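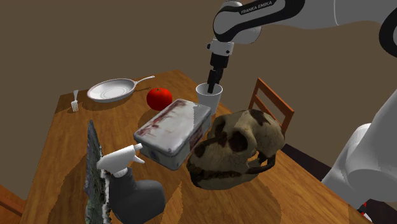
Wooden table with a warm orange-brown grain.

Calla: Household Notes on the Care of Wooden Tables

Welcome, and thank you for stopping by! Calla is a collection of short written notes on how people look after the wooden tables in their homes: what they wipe them with, how often they oil or wax them, what they do when a hot mug leaves a ring, and what their grandmother would have done instead (this comes up a great deal). The notes were collected by Mirsad Bošković and Ashley Lightfoot, first as a winter hobby and then as something we felt we ought to share properly.

Version of Tue 19 December. The next update is planned for February, once the second batch from Nuvska has been typed up.

What is in the collection

The main file, notes.csv, holds 3965 notes written by people in 128 households. Each row is one note. Some are a single line ("Damp cloth, then dry cloth, and go with the grain") and some go on for a page and wander off into a story about a wedding. We kept the stories. A separate file, households.csv, has one row per household and can be joined to the notes on household_id.

Columns in notes.csv

note_id: a plain running number. Gaps are normal and come from notes that were withdrawn.
household_id: links to households.csv.
text: the note as written, in English or in our English translation.
original_text: filled in only where the note was translated.
topic: one of 8 topic labels, listed further down.
finish: the finish on the table according to the writer, such as oil, wax, varnish, paint, bare or unknown.
season: the season the note was written in, left blank where the writer didn't say.
split: main or test.

Topics

The labels are everyday cleaning, oiling and waxing, heat marks, water rings, scratches and dents, sanding and refinishing, wobbly legs, and other. Every note has exactly one label. Plenty of notes could sit happily under two, and in those cases we picked whichever subject took up more of the writing. Ashley did the first pass and Mirsad went over it afterward with a pencil and a pot of coffee. Where we disagreed we talked it through, and the longest of those talks was over whether candle wax counts as a heat mark. We settled on yes.

How the notes were gathered

Most came on paper. We left cards at the library in Drorkley and at the Babić furniture workshop in Nuvska, with a simple request printed at the top: "Tell us how you look after your table." There were no further instructions, which we have been both glad and sorry about ever since. People wrote what they liked, some filled in a card every week for a whole season, and a few sent us letters. Everything was typed up by hand. Spelling was tidied lightly, but we left grammar, capital letters and pet names for furniture alone.

Names, street addresses and phone numbers have been taken out and replaced with [NAME], [ADDRESS] and [PHONE]. Writers signed a short form agreeing to have their notes shared, and any of them may ask for a note to be removed.

Test split

We set aside 500 notes as a test split. They were chosen by household, so a writer whose notes are in the test split has none in the main one. Please keep it that way if you make your own splits – people repeat themselves quite a bit when they write about their own table, and a shared household will make any result look better than it should.

Good uses and less good ones

We made Calla with local history, folk knowledge and language study in mind. It has also been handy for sorting short texts by topic, and a teacher in Drorkley used a handful of notes in a lesson on writing clear directions.

Please don't treat it as furniture advice. We have not tested what people recommend, and some of it would make a restorer weep. Notes about mayonnaise on water rings are plentiful and contradict one another. A few older notes mention strong solvents, or oily rags left in a heap, and those rags can catch fire without any help from a match. If you show such notes to readers, add a warning of your own.

Known problems

The finish column is what the writer believed, and plenty of people call any shiny table varnished. Translated notes sound a little more alike than they should, as Mirsad translated nearly all of them. Kitchen tables are far better covered than desks or workbenches. Heat marks and water rings are sometimes swapped, mostly where the writer just said "a white ring" and left it there.

License and thanks

Notes are shared under CC BY 4.0. When you use them, please credit "Calla, Bošković and Lightfoot" and mention the version date.

Corrections are very welcome. Send us the note_id and a line or two on what looks wrong, and we will check it against the paper card. The cards are kept in shoe boxes in Ashley's hallway, in order of arrival, so an answer may take a few days.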